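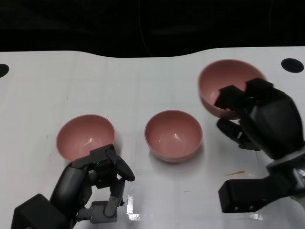
Why do bowls in a set nest inside one another? Each one is a little wider at the rim than at the foot, so the next has somewhere to drop.

## Chapter 17: Bowls and how they stack

I used to just pile mine up and hope (the cupboard door did the rest!). Then I spent a May working in the shop at Zunthorpe, where Ívar Hviid had me restack the whole bowl shelf, up to 104 in a morning, and I got properly keen on rims. We'll start with those, then do feet in section 17.2.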